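Walking and Recording a Path Section

The following procedure applies to all persons carrying out a routine inspection of the surfaced paths at Surnham Park. It covers the asphalt, both edges and the grass verges. Trees and lighting are inspected separately and have their own forms.

Before you begin

Collect a section map, a measuring wheel, a 24-inch rule, chalk and a supply of inspection forms. Set the measuring wheel to zero at the start post. The long path measures 880 yards and is recorded in sections of 50 yards. Inspections should be made in daylight, preferably before 10 a.m., when the path is less busy.

Step 1. Look along the section

Stand in the center of the path and look toward the far end before walking. Note any place where the edge wanders from its line or the grass has begun to grow over the asphalt.

Step 2. Walk the surface

Walk the full section at a slow pace. Record cracks, open joints, raised areas and standing water. For each crack, enter the wheel reading, the direction in which it runs and its widest point. Mark both ends with chalk if it is longer than the rule.

Step 3. Walk the edges

Return along one edge, then repeat for the other. Record the two sides separately – their condition often differs. Enter fallen leaves, soil and stones under "Debris" and broken asphalt under "Edge damage."
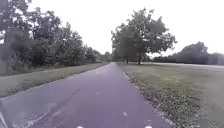
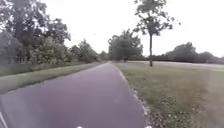
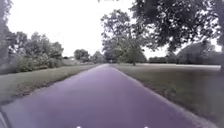
The long path, with mown grass on both sides and trees and shrubs beyond the left verge.

Step 4. Check the verges

Look for ruts, hollows and bare ground within one yard of the asphalt. Shrubs need be recorded only if they reach over the path at head height or below.

Step 5. Grade and submit

Give each section a grade from 1 (sound) to 4 (repair required). A section graded 4 must be reported the same day. Completed forms should reach Derek Fairclough at the grounds office by noon on Thursday.

Forms may be submitted on paper or by e-mail. Please write the section number on every sheet, including any sketches.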